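Irkier Two-Arm Kitting Benchmark - Set-up Guide
Section 4: Part Placement and Episode Recording
By Shiyu Zhong and Amândio Carrilho
Aug 5, 2023

4.1 Purpose

This section covers the kitting task used to compare the Manole policy with the scripted baseline. In this task, small electronic parts start in four bins and are moved one at a time to a shared center tray. Either arm may place in the tray. Each arm picks only from the two bins on its own side. Complete Section 3 (calibration) before starting.

4.2 Bin and tray layout

1. Place the center tray between the left and right bin pairs. Use the table seam as the left-right reference.
2. Line the tray with one sheet of plain white paper. The sheet must lie flat, with a narrow strip of metal showing on all sides.
3. Set two yellow bins on the left and two on the right. Bins in a pair are stacked front to back, with the long edges in line.
4. Load the parts listed on the episode card. Put each part in the bin given on the card. Position and rotation inside the bin are free.
5. Route the arm cables so that neither arm pulls on them at full reach.
6. Move both arms to the start pose with the grippers clear of the tray.

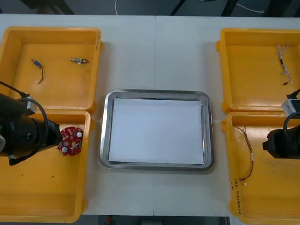
Figure 4-1. Paper-lined center tray with no parts placed. Red circuit board in the lower-left bin, wire parts in both right bins.

NOTE: Do not straighten wires or braided cables before an episode. Variation in cable shape is one of the test conditions, and the Aseris results are only comparable if it is kept.

NOTE: Replace the paper when it is creased. In the July trials a raised corner was segmented as a part in 8 episodes, and all of them had to be run again.

CAUTION: Keep hands outside the table edge whenever the arms are enabled. The workspace limit in software does not detect people.

4.3 Recording an episode

1. Open a new log and enter the episode card number.
2. Select the control mode: policy, scripted or teleoperated.
3. Confirm that the fixed camera is streaming and that all four bins appear in the preview. The front bins may run past the lower border. This is acceptable if the parts in them are visible.
4. Enable the left arm, then the right arm. Wait for both status lines to read READY.
5. Start the recording, then release the hold.
6. Do not touch the table, bins or parts until the episode ends. If a part leaves the table, press STOP and mark the episode as dropped.
7. The episode ends when all listed parts are in the tray or when 185 seconds have passed.
8. Stop the recording and disable both arms before resetting the parts.
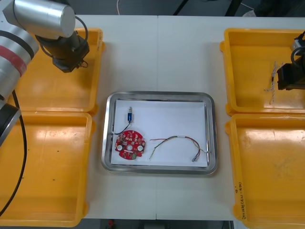
Figure 4-2. Circuit board, blue component and multicolored wire bundle in the tray. The right gripper holds a twisted wire bundle over the upper-right bin.

4.4 Scoring

1. Score each part separately. A part counts as placed when it is released and its main body is inside the tray rim.
2. Loose wire ends may rest on the rim or on another part. Record this as "contact" in the comment field. It does not lower the score.
3. If two parts are lifted together, score the intended part only and add the code DBL.
4. Run 40 episodes per control mode for a short comparison and 100 for a reported result.

Thin wire bundles are the main source of failed grasps in our tests. The policy tends to close the gripper above the bundle when the strands lie close to a bin wall. Vasilică Dinu's grasp-height offset reduces this error but makes each pick slower - leave it off unless the card calls for it.

CAUTION: Do not raise grip force to correct slipping on wire parts. Higher force can cut the insulation. Lower the approach height by one step and repeat the episode.

4.5 Known limits

Glare on a bin floor can hide small metal parts from the detector. Dim the overhead lights by one level and recheck the preview. Dark specks and scuffs in the bins are filtered by size and need no action, but wipe the bins between sets.

Send log errors to Kaan Çetinkaya. Requests for new episode cards go to Demetrius Schumacher at Wirnemura.

Last updated: rev. 8, scoring codes and cautions revised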